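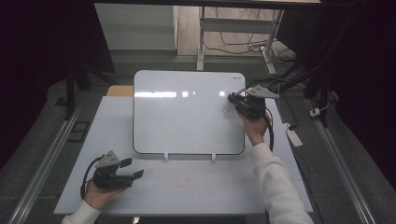 How long can marker ink stay on a glossy whiteboard before it stops wiping off dry?

Up to a few days on a board in good condition. After that the binder in the ink hardens, and a damp cloth or a board cleaner is usually needed.

Voltdale schools switch to tabletop whiteboards

2018-02-23

The Voltdale school district will replace the wall-mounted boards in its small-group rooms with freestanding tabletop whiteboards, under a supply contract awarded to Cilix. The order covers 2,576 boards. Of these, 2,102 go to elementary and middle schools in Voltdale and the rest to the Gallardo campus, which shares a purchasing office with the district.

The boards are rectangular, with rounded corners and a thin rim, and stand on two clip-on feet at the bottom edge. The feet come off for flat storage. The district asked for a glossy writing surface after comparing it with a matte one during a trial at 22 sites. Matte boards gave less glare under ceiling lights but held a gray haze after repeated wiping. Glossy boards cleaned better and reflected more light, and teachers are advised to turn them slightly away from windows and overhead fixtures.

Stability was the main complaint in the trial. A light board on two small feet tends to slide or tip when a student presses hard near one side. The instruction sheet sent with each carton recommends that a second student steady the board at the opposite edge, or that a heavy block be set behind it. Cilix has since changed the foot to a wider slot with a rubber pad. Boards already delivered will be refitted at no charge, and the district has 982 pairs of the new feet in stock at its Skullholm warehouse.

The sheet also covers markers. Only dry-erase markers are to be used, stored flat and capped tightly. Gray and black inks wiped off most easily in the trial. Red left the most visible residue, both on the boards and on light-colored tabletops, where fine dust from erasing collects along the front edge. Tables should be wiped with a damp cloth at the end of the day - dry wiping spreads the pigment into the grain of the surface.

Permanent marker can be removed by writing over it with a dry-erase marker and wiping both layers off together. The district does not allow abrasive pads or kitchen scouring powder. Either will scratch the coating, and ink then settles into the scratches. Boards damaged in this way are not covered by the warranty.

Existing wall boards in full-size classrooms are not affected. Those in small-group rooms will be taken down as the new stock arrives, and the mounting holes filled and painted by district maintenance crews. Schools that want to keep a wall board for displays or schedules may apply through the purchasing office.

Deliveries to elementary schools come first. The remaining cartons are due by June. Replacement feet and erasers can be ordered on the same form as markers and paper.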